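What Goes Back in the Box

Lorraine Ashby buys her shipping tape by the case and her cardboard boxes not at all. They arrive on their own, from relatives and from the shop downstairs, and she flattens them and slides them behind the dresser until she needs one. She repairs and resells old plastic toys, mostly the parts that go missing: wheels, roofs, ramps, battery doors, the odd chunk of molded track. Her stock stands at 2,000 pieces. Most of them would fit in a coat pocket.

The work happens at a wooden table in the back bedroom. Mail goes out at four in the afternoon, so packing starts after lunch. Before that she washes parts in the bathroom sink with dish soap and an old toothbrush, and leaves them on a towel overnight.

Buyers tend to be adults finishing a set they had as children. They write long messages. A man in Ohio wanted the roof of a Kendum garage and sent four paragraphs on the brother who sat on the first one. Ashby reads all of it, then asks for a measurement.

Her preferred box is shallow, with an attached lid. Deep boxes need more filler, and a small part works its way down through the filler and ends up against the bottom anyway. In a shallow box she can see the part from above while she decides how to pad it.

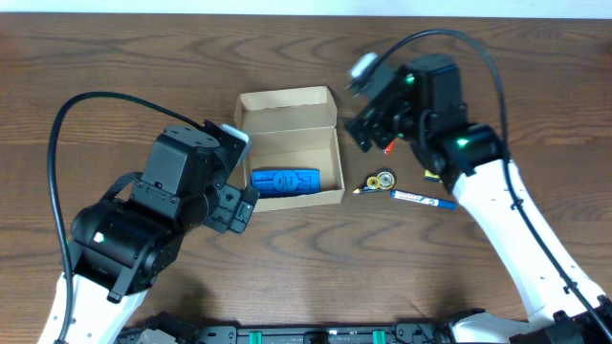 She puts the part in bare first, before any paper, and leaves the lid up. If it sits flat with a finger's width to spare on each side, the box will do. If she has to tilt the part to get it in, she goes back to the dresser. Ridges and raised sections need the most care, as a hard knock at the post office lands on whatever sticks up highest. She folds newsprint into a pad for the top and rolls two more for the sides.

Bubble wrap she has mostly given up. It left faint rings on a batch of Prondovard wagons one summer, when the boxes sat in a hot truck, and she refunded 3 of the buyers. Tissue goes against the plastic now, then newsprint.

Color is the other trouble. Blue holds up well in her experience. Red fades to a chalky pink on the side that faced the window, and white goes yellow whatever you do. She lists the color as she sees it in daylight and won't sell by lamp.

Prices run from $2 for a wheel to $60 for a complete Jornetano crane arm, and she has sold exactly one of those. Wheels pay the rent on the storage unit. She keeps them sorted by axle width in baby food jars, with a strip of masking tape on every lid.

In October the orders pick up and the towel in the bathroom is never empty. Ashby works until supper then, and stops when the tape gun does. Last fall a carton came from the estate of a collector named Malý, packed in shredded phone book. She is still picking the paper out of the hinges.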